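About Trullis
Posted by Sheila Hebden, August
Shares: 100 | Comments: 2

Trullis writes software for robotic suturing. The company was founded in Vorkport by Siiri Lindqvist and Sheila Hebden, and its work is confined to perception and motion planning; the instruments themselves are made by others.

Our principal product, Kondura, follows needle, thread and tissue and proposes the next movement to the controller. A companion tool, Vuorinen, allows engineering staff to replay a recorded session and to examine each decision the planner took. Both are supplied under licence to universities and teaching hospitals – at present for research use only. 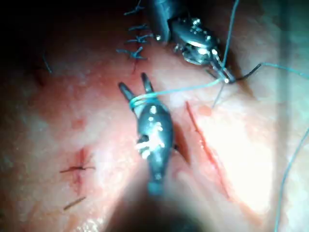
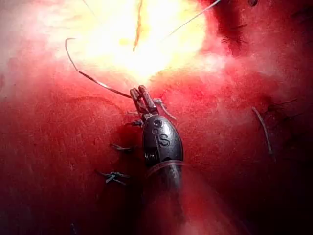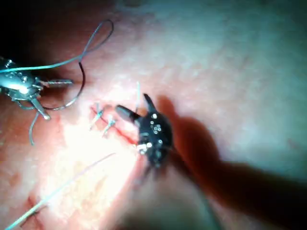
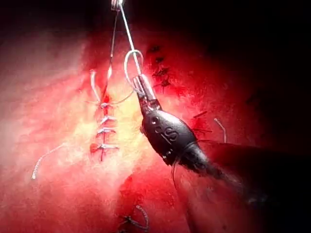 Kondura's planner revises its path 100 times a second, and the perception module reports its confidence with every estimate. Thread remains the harder part of the task. It is thin, it bends freely, and it may pass from shadow into strong glare along a short length, as the long pale thread near the top does in the second picture. The software therefore keeps 2 estimates of the thread's course until one can be set aside. Our library of annotated sessions now stands at 200, and partner institutions may apply to use it.

Enquiries should be addressed to the Vorkport office.

This website uses cookies. By continuing to browse, you accept their use.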